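Home | News | Projects | Downloads | Contact

Padded and bare fingers compared on the hand-held grippers

9 February 2018 – Solomiia Bilyk
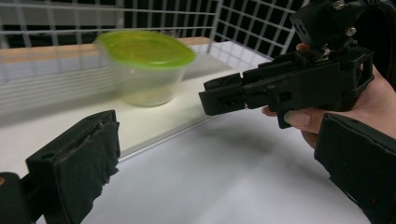 The finger comparison on the Kirex hand-held units is finished. We ran 303 picks of small lidded containers from the Bernthorpe shelf, 200 with padded fingers and the rest bare. Padded fingers dropped five. Bare fingers dropped noticeably more, mostly on tapered bodies, where the container rotates as the jaws close.

Padding wears at the edges first. Fraying does not change the grip much, but it does shift the closing width, so re-zero the jaws before each session. Replace the padding when the plastic shows through.

Camera mounts: check both screws before use. A loose base screw produced a slow drift in the November recordings – we discarded up to 106 of them.

The next test uses the Yurchenko controller with the same fingers and the same shelf. Log sheets go to Solomiia in the usual format.

Recent items
Gridiner calibration board: revised drawing
Yurchenko controller, firmware notes
Shelf layouts for the spring tests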